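资讯 > 机器人 > 软件与算法

阅读时间:5 分钟

Trirer 发布双手协同规划工具 Deto 新版本,改进插接类任务的轨迹处理

2022年8月30日

机器人软件公司 Trirer 今天发布了轨迹处理与规划工具 Deto 的新版本。新版本主要针对双手配合的桌面操作,尤其是插头、接头一类需要一手固定、一手动作的任务。现有用户可以直接升级,原有的任务文件不需要重新导出。

Deto 的用途是把手持夹爪录下的示范数据整理成控制器能够使用的轨迹。旧版本把左右两只夹爪当作两条独立的轨迹处理,各自滤波,各自重采样,最后再按时间戳拼到一起。这种做法在抓取和摆放类任务里问题不大,但在插接类任务里,两只手之间几毫米的相对误差就会让插头对不准插孔。

新版本改为先估计两只夹爪之间的相对位姿,再把这一约束带入平滑过程。Trirer 在发布说明中写道,平滑后的轨迹会优先保持两手的相对关系,允许各自的绝对位置有小幅偏移。用户可以在配置文件里设定约束的强度,也可以只对一段时间窗口启用。

时间同步部分也做了改写。两只手持夹爪各带一台相机,时钟并不一致,旧版本只在录制开始时对齐一次,录制时间一长就会出现漂移。新版本每隔500毫秒重新估计一次时钟偏差,并把估计结果写进日志。如果偏差变化过快,工具会把相应片段标为可疑,默认不进入训练集,用户可以手动恢复。

测试工作由 Trirer 与 Irville 的 Paulauskas 实验室共同完成。双方一共录制了209段双手示范,涵盖14种任务,包括插拔插头、整理线缆、按动开关和对接两段式连接件。示范全部在普通桌面上完成,没有使用外部动作捕捉设备,夹爪的位姿由相机画面和惯性数据推算。

实验室方面介绍,浅色、缺少纹理的桌面一直是这套流程里比较麻烦的情况。画面中可供跟踪的特征点太少,视觉定位容易跳变,旧版本遇到这种情况会直接丢弃整段数据。新版本在特征不足时提高惯性数据的权重,等画面中重新出现足够的特征后再做回环修正。被丢弃的片段因此减少,但实验室没有公布具体比例。

另一只夹爪进入画面时的处理也有变化。双手任务中,一台相机经常会拍到对侧的夹爪,旧版本把它当作背景的一部分,运动中的夹爪会干扰定位。Deto 现在会先识别对侧夹爪并加以遮罩,不再从这一区域提取特征点。

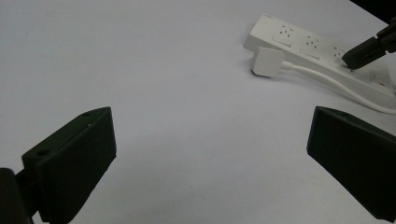
遮罩本身还有第二个用途。对侧夹爪的轮廓在画面中的位置可以反过来校验两手的相对位姿,两者不一致时,工具会在时间轴上给出提示。Trirer 表示,这项校验只在夹爪指尖的可见部分足够多时启用,遮挡严重或指尖大部分在画面以外时会自动关闭,以免给出错误的提示。

在规划一侧,新版本增加了接触阶段的标注。用户可以把一段示范划分为接近、接触和撤离,并为每个阶段分别指定速度上限和刚度参数。标注既可以手动完成,也可以由工具根据夹爪开合和速度变化自动给出初稿。自动标注目前对硬质物体效果较好,对软线缆仍需要人工检查,线缆被拖动时的速度变化常被误判为接触。

计算开销方面,由于两条轨迹需要联合求解,处理时间比旧版本长。在测试用的工作站上,一段30秒的双手示范可以在录制间隙处理完毕。对于较长的录制,Trirer 建议先切分再处理,并在切分处保留少量重叠。

新版本同时修正了几处旧问题:导出时关节名称大小写不一致、暂停录制后夹爪开度读数归零,以及回放界面在切换左右相机时偶尔失去时间轴位置。命令行参数保持不变,但旧的单手平滑选项已标记为弃用,下一个大版本中将移除。

Deto 新版本目前支持 Linux,Windows 版处于内部测试阶段,预计9月提供下载。Paulauskas 实验室计划在同一个月公开部分示范数据和对应的配置文件,首批内容以插头和线缆任务为主。

标签:机器人软件|运动规划|示范学习|双手操作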